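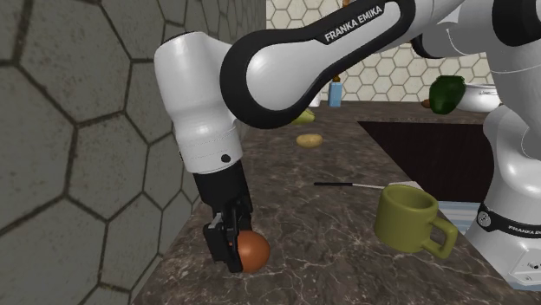

Acta de la reunión de seguimiento del banco de cocina simulado – Proyecto Ladier

Categoría: Actas y seguimiento | Incidencias

7 de julio de 2021

Asisten: Urs Bachmann (coordinación), Nuria Estévez (control y movimiento), Tomás Arrieta (escenarios), Leire Goñi (evaluación) y, por videollamada, los compañeros de Kälin que llevan la parte de integración. Excusa su ausencia el equipo de Jodell, que ha mandado sus comentarios por escrito y a quienes agradecemos mucho el esfuerzo, sabiendo cómo andan de trabajo estas semanas.

1. Bienvenida y acta anterior

Urs abre la reunión dando las gracias a todos por haber hecho hueco con tan poco aviso. Recuerda que el encuentro estaba pensado como una revisión tranquila del calendario y que el fallo de la tanda 212 ha obligado a cambiar el orden del día casi entero. El acta anterior se aprueba con una corrección de Leire: donde decía «tanda cerrada» debe decir «tanda entregada», pues la evaluación seguía abierta.

2. El fallo de la tanda 212

Nuria explica lo sucedido con bastante detalle, y lo recogemos aquí con cierta extensión para quienes no pudieron estar. La tanda constaba de 2.000 episodios en la cocina de encimera veteada, con el brazo Franka Emika y la colocación de objetos ya conocida: la fruta anaranjada, la patata, la taza verde oliva y los utensilios. En 34 de esos episodios la pinza siguió bajando después de que el planificador diera la orden de parada, y el episodio quedó marcado como correcto.

Lo segundo preocupa más que lo primero. Nuria comenta que un descenso de más se ve enseguida en la traza de fuerzas, y que para eso están las simulaciones, para que estas cosas pasen ahí y no en el laboratorio. Que el registro lo dé por bueno significa que el supervisor de contacto de Plernari no se enteró, y ese mismo supervisor es el que estaba previsto llevar al brazo real en diciembre.

Tomás pregunta si podría deberse a la geometría de la fruta, que al ser casi esférica da contactos muy pequeños junto a los dedos. Se discute un buen rato. Nuria cree que influye, pero que no lo explica todo: entre los episodios afectados hay también algunos con la patata y dos con la taza, y en ninguno de ellos el contacto es tan puntual. Los compañeros de Kälin apuntan a otra posibilidad, y es que la orden de parada y la lectura de fuerza lleguen con relojes distintos. Según sus notas, el desfase aparece después de actualizar el módulo de mensajes, y coincide con la primera tanda afectada.

Leire pide que conste que la evaluación no revisó ninguno de estos episodios a mano. Los marcados como correctos no pasaban por revisión humana, y así estaba acordado desde el principio. Urs le agradece la franqueza y dice que el acuerdo lo firmamos entre todos y que entre todos toca cambiarlo.

3. Repaso de la vista cenital

Se proyecta material de la vista superior y se comenta con calma. Hay acuerdo en que esta vista ayuda poco a detectar el descenso de más, ya que desde arriba la altura de los dedos apenas se aprecia, pero sirve muy bien para comprobar la apertura de la pinza y la distancia lateral a los objetos. Tomás recuerda que la pinza, negra, se confunde mucho con las zonas oscuras de la piedra y que los compañeros de Jodell ya lo habían advertido en sus comentarios. Proponen ellos aclarar un poco la iluminación – sin tocar los materiales, para no invalidar lo anterior – y a todos nos parece sensato.

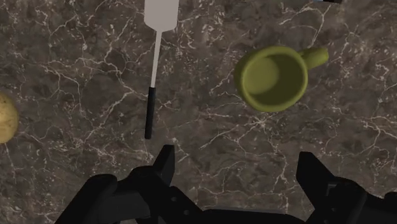
SEGUIMIENTO DE INCIDENCIAS

Con los dedos separados y sin nada entre ellos, como en esta toma con la espátula y la taza a la vista, el supervisor debería partir siempre de fuerza cero. Nuria propone usar precisamente ese estado como comprobación previa: si con la pinza abierta y vacía la lectura no es nula, el episodio no arranca. Los de Kälin lo ven factible y ofrecen preparar una primera versión. Tomás pregunta cuánto alargaría cada tanda y Nuria reconoce que todavía no lo ha medido, aunque no espera un coste grande.

4. Consecuencias para el brazo real

Urs plantea la pregunta que todos traíamos pensada: si se mantiene o no la fecha de diciembre. Se escuchan opiniones distintas y el tono es muy cordial en todo momento. Leire prefiere aplazar hasta tener una tanda completa sin discrepancias entre la parada y el registro. Nuria mantendría la fecha, con velocidad reducida y con una persona junto al pulsador de emergencia durante todas las pruebas. Los compañeros de Kälin recuerdan que la parada física del brazo no depende del supervisor de Plernari, y que eso conviene decirlo con claridad en el informe para no alarmar más de la cuenta.

Finalmente se acuerda dejar la fecha en suspenso. No se conectará el supervisor al brazo real mientras la incidencia siga abierta, y cualquier prueba que se haga entretanto irá sin él y con el pulsador atendido.

5. Acuerdos

– Los resultados de la tanda 212 se retiran de la comparativa. Tomás avisa a quien ya los haya descargado.
– Nuria y Kälin repiten los 34 episodios con un reloj común y con el módulo de mensajes anterior, por separado, para distinguir ambas causas.
– Leire prepara una muestra de episodios «correctos» para revisión a mano. El tamaño queda a su criterio.
– Tomás prueba la iluminación más clara en la vista superior y la enseña antes de aplicarla.
– Urs redacta el aviso a Plernari y lo pasa al grupo para comentarios.

6. Ruegos y preguntas

Leire pregunta si puede cambiarse el nombre de la etiqueta «correcto» por otro menos rotundo. Hay simpatía general por la idea y varias propuestas, alguna de ellas poco seria, y se deja para la próxima reunión. Tomás ruega que las incidencias se abran en el gestor el mismo día en que se detectan, aunque falten datos; esta estuvo circulando por correo y costó mucho reunir los mensajes.

Urs cierra agradeciendo a Nuria el trabajo de rastreo, que hizo además en unos días de mucho lío. La próxima reunión se convocará cuando estén los episodios repetidos.

Etiquetas: simulación, seguridad, pinza, Ladier
6 comentarios | Compartir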